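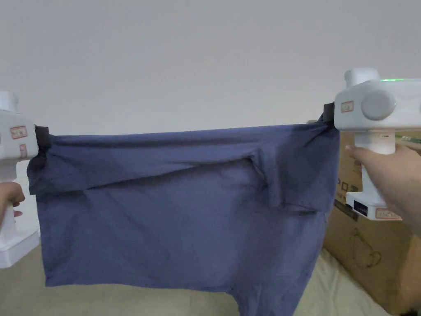 Recording a garment-folding set with the Multus hand-held gripper kit

The Multus kit from Bolico is sold as a matched pair of grippers with a charging dock and a desktop recorder program. This page covers one session of shirt folding, from pairing to export. It assumes firmware 7 or later.

Before you start

Charge both grippers fully. Clear a flat surface at least as wide as the shirt with its sleeves spread. A bed works, as long as the cover is pulled tight. Loose bedding gets picked up with the hem.

Pairing

Switch on the left gripper first, then the right. Open the recorder and select New Session. Both serial numbers should appear in the device list. If only one does, restart the missing unit and press Rescan.

Calibration

Close the jaws completely and click Zero. Open them to the stop and click Span. Repeat for the other hand. The two span values should agree to within 3 counts. Our pair read 266 and 273 on the first try, and a second pass with the jaws wiped clean fixed it.

Recording a fold

1. Lay the shirt face down and start the take.
2. Grip the fabric at both shoulder seams, a finger's width in from the edge.
3. Lift until the top edge is level. Hold for one second.
4. Lower the hem first, then the shoulders.
5. Fold each side inward, then bring the hem up to the collar.
6. Open both jaws fully and stop the take.

Move at half your normal speed. Thin knits bunch at the jaw if the grip is too deep, and the bunching shows up later as a false stop in the jaw trace.

Export

Select the takes to keep and choose Export, Paired. Single-hand export drops the shared clock, and the two tracks cannot be lined up afterward.

Tested by Zlata Pasichnyk in Matville. Corrections to Annapurna Kaimal.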